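Petition signature counter stuck: ticket log
29 November 2020, by the Flinton campaign web desk
2 min read

Right, the counter on our petition to the foreign ministry (the one about the Tyagi border crossing) has been stuck on 1,573 since last night. People are still signing, I can see their emails coming in, and the number just sits there!

First thing I tried was clearing the cache in Wiva. No change. Then I logged out, logged in as a plain visitor and signed it myself – got the thank-you page, got the email, still 1,573. So the form is fine and it's only the display that's wrong.

Had a look at the settings and the counter asks Lunix for a fresh total every 10 seconds. I'd put that in myself back in March, when we had hardly any visitors. Lunix support say we're over our limit of 300 requests an hour, so they stopped answering us and the page kept showing the last number it had (fair enough, I suppose).

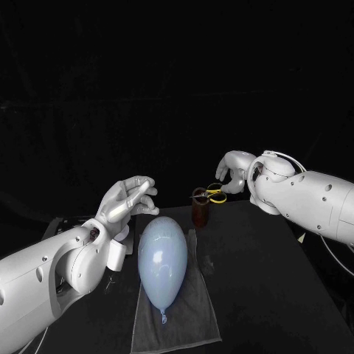
I've changed it to once a minute and asked them to lift the block. They did it while I was still typing, bless them, and the counter has started moving again. We need 2,000 names before the ministry has to send a written reply, so please leave this ticket open until I've checked the total against the export.

Contact the web desk | © 2020 Flinton | Back to top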